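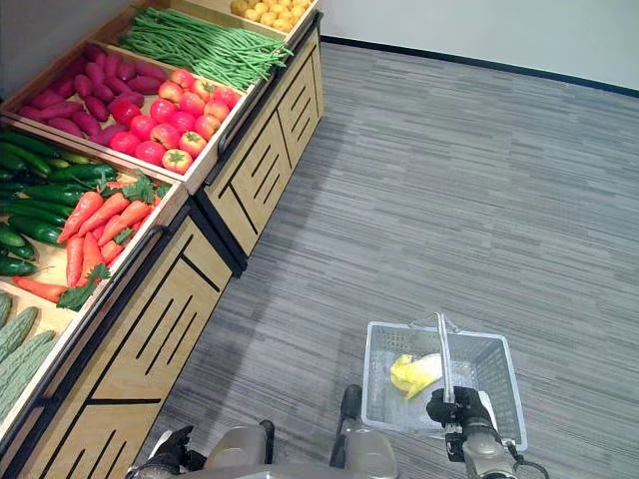
One reader wrote after the May inspection that the tall shelves in the fiction room still moved when a heavy book was pulled from the top row, and asked that the wall brackets be checked again before the fall reading season. The comment has been added to item 2 of this checklist.

Zurow Reading Room, Posodport
Shelving and Reading Area Safety Checklist
Inspection date: September 16, 2023
Form 3018
Areas covered: fiction room, children's corner, quiet room, book return, back stacks

Each item is marked Pass, Repair, or Watch. An item marked Repair must be closed before the next inspection. An item marked Watch may stay open, but a comment is required.

1. Aisles between shelves are clear for their full length.
Pass. Two book carts had been left at the end of the biography aisle and were moved during the visit. Carts are to be kept in the bay beside the book return when not in use.

2. Tall shelves are fixed to the wall or to each other.
Repair. The Kekana units along the north wall of the fiction room are fixed at the top only. One bracket near the window has pulled away from the plaster. The top row of that unit has been cleared and should stay clear until the bracket is replaced.

3. Shelves are not overloaded and do not bow.
Watch. The art and atlas shelves show a slight bow in the middle. Large books should go on the bottom two rows.

4. Step stools are steady and have rubber feet.
Pass. The stool in the children's corner is missing its label. A new label has been ordered.

5. Reading lamps have sound cords and plugs.
Repair. The cord on lamp 9 in the quiet room is worn where it passes under the table edge. The lamp has been unplugged and tagged. 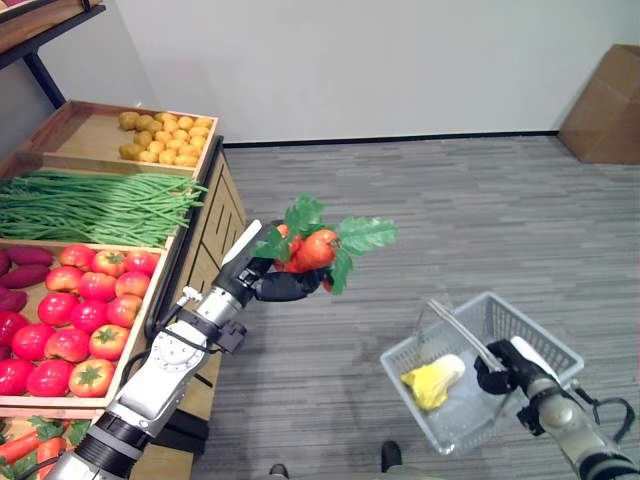
The remaining lamps were switched on one at a time and left on for the length of the visit. No fault was found in any of them. Cords that cross a walking path must be covered, and the cover by the newspaper table should be taped down again at the far end.

6. Book return opens and closes freely and the inside bin is not overfull.
Pass. The lid spring is stiff — this was noted in May as well — but it does not trap fingers. The bin should be emptied before closing on days when the Cuvano reading group meets, as most of its members return their books that evening.

7. Back stacks are dry and free of mold.
Watch. A musty smell was noted near the bound magazines. The lowest row has been raised off the floor on boards. No damp was found on the wall itself. Check again after heavy rain.

8. Chairs and reading tables are sound.
Watch. Several seats in the quiet room have loose screws. Chairs that rock should be taken out of use and not moved to another room.
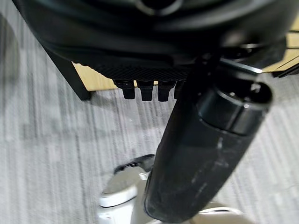
A comment left at the desk objected to this last point, stating that the quiet room is short of seats on weekends and that a chair with one loose screw is better than no chair. The reading room's reply is that the rule stands. Folding chairs may be brought up from the meeting room, provided that they do not block the door.

9. Exits are marked and doors open from the inside without a key.
Pass. The poster for the "1000 Pages by Winter" reading challenge covered part of the side exit sign and has been moved to the notice board.

Open items: 2 and 5 (Repair); 3, 7, and 8 (Watch).

Further comments may be written on the back of the form or left at the front desk. Comments on book selection, due dates, or fines are handled separately and should not be entered on this checklist.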